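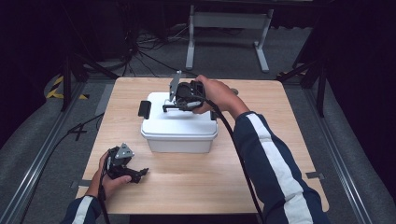
Working the lid with the right-hand gripper, lower jaw near the left latch.

How to record a lid-closing task for a student project (and what to doubt along the way)

Our club picked the latched storage box because it looked easy. I would like to talk you out of that idea before you lose an evening to it. A snap-on lid with two latches is a two-handed job with a lot of small contact, and a policy trained on sloppy recordings will learn the slop.

What you need
A small square table
A plastic box with a snap-on lid and latches
Two hand-held grippers with their cables
A computer running your logging software (we use Mornix)
Tape for the table
A notebook, paper

Step 1. Set the table
Put the table where you can reach all of it without leaning. The Vultow guide tells you to center the box exactly. We tried that for a month and saw no benefit. Move the box a little between takes, or your model will learn one spot on one table and you will be very proud of it until demo day.

Step 2. Route the cables
Let each cable run back along your arm and off the near side of the table. Leave slack at the wrist. Then do one full take with the recorder off and see what snags. People skip this. Half of our discarded takes from March were cable trouble.

Step 3. Check the gripper readings
Open and close each gripper fully and watch the numbers in Mornix. If the closed value drifts, recalibrate. Don't trust the green check mark on the start screen - it only means the device answered.

Step 4. Do the task slowly, but not strangely
Steady the box with one gripper if it slides. Press the lid near a latch with the other, then work the latch. Repeat on the far end. Our first recordings were so careful that every motion had a pause in it, and the trained arm paused in the same places.

Keep takes under 35 seconds. Longer ones usually contain a fumble.

Step 5. Label failures as failures
If the latch doesn't catch, mark the take as failed and keep it. Do not quietly redo it under the same number. The Dramow team template has no field for this, so add one.

Step 6. Decide when to stop
The usual advice is 3,000 takes. I have not seen a good argument for that number. We stopped at 1,830, threw out the bad ones, and got a model that closes the left latch fairly well and the right latch when it feels like it. More takes might fix that. Better ones might too, and they cost less time.

Before the Ağca student round
Test with a box you did not record on. If it only works on your own, say so on the entry form. The judges will bring a different box anyway.

Last updated 13 November 2019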